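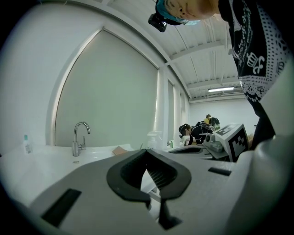
1/ Okay, I have to talk about the Hollow bus, because I rode the whole line end to end this morning and I'm still grinning. 16 stops!

2/ It's been running since 1951 and it still goes the long way past the Flerkby orchards – all that apple blossom right up against the windows. The fare is less than a cup of coffee. 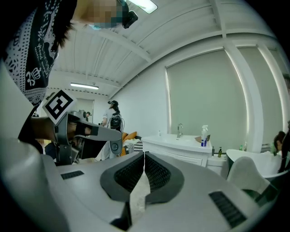 3/ Get off at Essien if you're hungry. The bakery by the stop does a rhubarb bun I'd cross the county for (I bought two, then went back for another).

4/ Then it's some 300 steps up to the Pendance overlook. My knees complained, but wow, the valley!

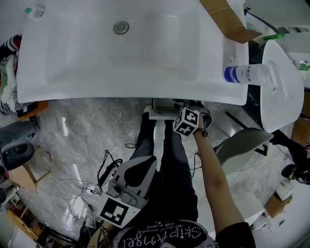
Last bus back leaves at 9, so you can stay for the sunset. Sit on the left going home.

5/ Next time I want to try it in October, when the orchards sell cider at the gate. Who's coming?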